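The save file with 7 planets

I promised in my last post to write about the old space trading game Trademo, and then I did not do it for two months. My excuse is that I was playing it again. In the evenings I sat down at ten minutes past nine with the plan to take only two screenshots and to check how one menu works, and then it was midnight and I was carrying salt to a mining colony.

For readers who don't know it: Trademo is a trading game from the time when a game came on two floppy disks and the manual was thicker than the box needed. You have a small ship, a loan, and a map with stars. You buy cheap, fly, sell expensive, pay the loan. There are pirates, but they are not very good pirates. If you want fighting, there were better games already in that year. The flying between the stars is only a line that moves over a map, and you can make it faster with the plus key.

What I loved as a teenager was the price screen. Each port has a table with 80 goods, and the prices move every game day. Most of the goods are useless for the player. I think nobody in the history of the game became rich with lamp oil. But the table is alive. If you sell too much grain in one port, the price of grain falls there, and after some days the price of bread falls too, and later the price of animals. I did not understand this when I was fourteen. I only saw that my good route became a bad route, and I was angry at the computer.

Now I am older and I made a spreadsheet. It is a little embarrassing to write it, but I think people who read this blog did similar things. I wrote down the prices in seven ports for a whole game year. The manual says that the prices are "determined by the free market of the stars". In reality there is a chain. Every good has a parent, and the price of the child follows the price of its parent after a delay. For food the delay is 10 days. For metals I could not find a clean number, it seems to change with the size of the colony, or maybe I copied something wrong in the second half of the year. My handwriting is not what it was.

The port that everybody remembers is Ekance. It is the last one on the left side of the map, and in the beginning your fuel tank is too small to come back from there. The game does not warn you. You arrive, you see wonderful prices, you sell everything, and then you notice that Ekance has no fuel in the table at all. The row is missing. The first time it happened to me I waited in the port one hundred game days with the plus key pressed down, because I believed that the fuel must come. It did not come. The loan interest ate all my money and the game was over with a picture of a closed door.

The solution is to buy fuel as a cargo in Lazăr before the trip and carry it in the hold like any other good. The name Lazăr is written with the correct letter, by the way, which was rare in games then, and I was always happy to see that small mark over the a. When you land in Ekance you press F on the cargo screen, and the fuel goes from the hold to the tank. This F key is not in the manual. I found it by accident, when I pressed keys in frustration, and I felt like a genius for a week.

My best score from that time is written on the inside of the box with a pencil: 1,596. This is the number of the final rating, and I have no idea how it is calculated. It is not the money, because I finished other games with more money and had a lower rating. I think it has to do with how many colonies grow during your game, but I could never prove it. In my new game I fed Paviseck for a very long time, a poor little place with only miners, where you can sell food but there is almost nothing to take back. It grew from the smallest symbol to the middle one. Then the music in the port changed. I did not know that there was a second port music! All these years it was on the disk and I never heard it, since I always flew past Paviseck to the rich planets.

The music deserves some words. It comes from the PC speaker, so it is one voice, and still the composer managed to make something slow and a bit sad from it. My wife does not share this opinion. I play with headphones now. 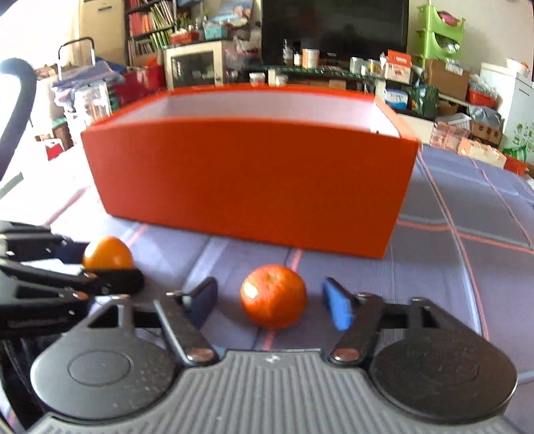

I also want to say something about how the goods are drawn, because this part of the game is underestimated. Every one of the 80 goods has its own small icon, with a very limited number of colors, and the artist could not use orange, as the palette has no orange. The icon for fruit is therefore a yellow circle with red dots placed in every second pixel, and from normal distance the eye mixes them. On a modern flat screen this trick is broken — you see a yellow ball with measles. On my old monitor it looked to me like a real mandarin, with the small dimples in the peel and the bright spot at the upper left where the light falls, like on the one on the plaid tablecloth. The artist put exactly one white pixel there. I tried to repair the effect with the filters of the emulator, and the one that imitates an old monitor is the best, but set the sharpness low. With high sharpness the dots come back.

Some practical notes for those who want to try it. The game runs too fast in the emulator with the standard settings, and then the pirates attack before you can read the message. Reduce the speed until the cursor on the map blinks one time in a second, this was the original rhythm. Save in a port and never in flight. A save in flight loads correctly, but the cargo is sometimes one unit smaller, and I lost a contract because of it. And take the smaller loan in the beginning, even if the bigger one looks tempting.

I am still missing two things. The first is the price table for the port in the upper right corner, where I was only one time. The second is a scan of the paper map from the German edition, which should have trade routes printed on the back side. If you have this map at home, please write to me in the comments. A photo with the phone is enough, I only need to read the lines.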